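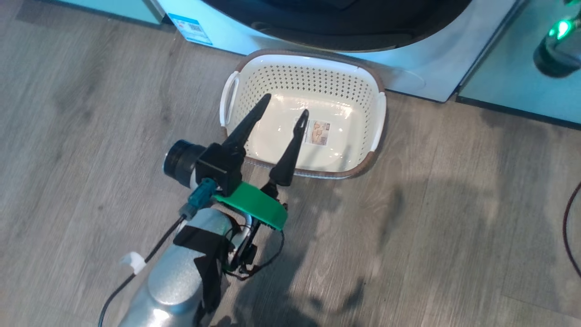 Issue 46

Gallery: Laundry Work in the Home Tasks Program
Inemov Institute, Software Group
Posted 25 January 2025

Open gripper over an open basket. The only thing inside is a small printed product label lying on the bottom.

The Software Group at Inemov develops control, perception and planning tools for two-armed robots that work in ordinary rooms. Laundry has been the main subject of the Home Tasks program since last February. This gallery presents views from the workspace in front of the washing machines, together with notes from the teams responsible for each part of the software.

Perception

Baskets with perforated sides present a known difficulty for depth estimation. The openings return the distance of whatever lies behind them, and a basket wall can break up into scattered points. Earlier releases of Dunstan, the group's perception package, discarded those points and left the planner with a basket that had a floor and no sides. The current release fits the rim first and extends the walls downward from it. A rim that differs in color from the body, as the brown one does in the opening picture, gives the fitting step a clear line to follow.

Small flat items at the bottom of a basket are handled as a separate class. A paper label has almost no height and does not appear in the depth data at all. Dunstan now compares the color image against the fitted basket floor and reports any region that does not match. The planner may then treat the region as an object to be removed or ignore it, according to the task file. In the present task files, printed matter is ignored.

Planning

Clatard is the group's motion planner. It receives the fitted basket, the position of the machine and the state of the door, and returns paths for both arms. Low work near the floor has required the most revision. With a basket placed close to the base of a machine, the far side of the rim leaves little clearance for a finger, and paths that approach from directly above are preferred even when they are longer.

The open door is modeled as a moving obstacle with one hinge. Clear glass and curved reflections make the door unreliable as a measured surface, so its position is estimated from the dark outer ring and the hinge side, and the glass is filled in from the model. Jeferson Godoy, who leads the planning team, revised the door model for this release and wrote the accompanying test set of 64 door and basket arrangements. The test set is distributed with Clatard and is run in full before any change to the planner is accepted.

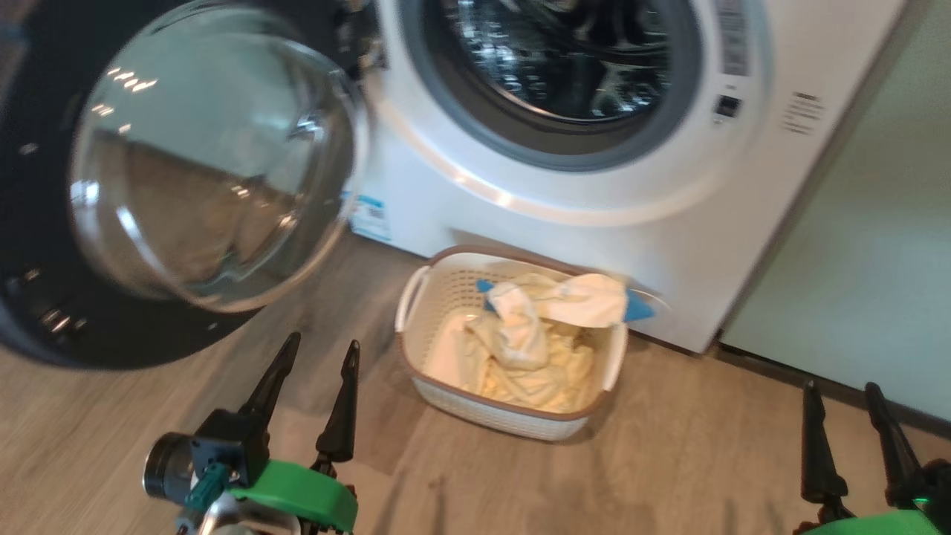
Machine door open, fabric items in the basket, and a gripper to each side.

Control

The two arms are governed by a shared controller, which holds a common clock and a common estimate of where the basket is. Either arm may be given the leading role. When one arm is assigned to the side nearer the door, its speed limit is lowered within the area the door can sweep. The limit is set in the task file and can be read from the operator console at any time during a run.

Crumpled fabric is not modeled piece by piece. The controller accepts a grasp point and an approach direction from Dunstan, closes the fingers, and monitors finger position to determine whether cloth is held. Rigid items mixed in with cloth, such as the blue plastic pieces in the second picture, are marked as areas to avoid when grasp points are chosen.

Tooling

Recordings from the workspace are stored and replayed with Plollitz, the group's logging tool. Version 4 of Plollitz places the camera images, joint positions and planner output on one timeline and allows a reviewer to step through them together. Annotations made during review are saved beside the recording and do not alter it. Recordings made with version 2 remain readable after conversion, and the conversion script is included with the release. Teams that still keep older files are asked to convert them before the February update, when direct support for that format will be withdrawn.

Requests for the task files used in this work may be sent to the Software Group through the Inemov contact page. Please give the issue number of this gallery and the name of the package concerned.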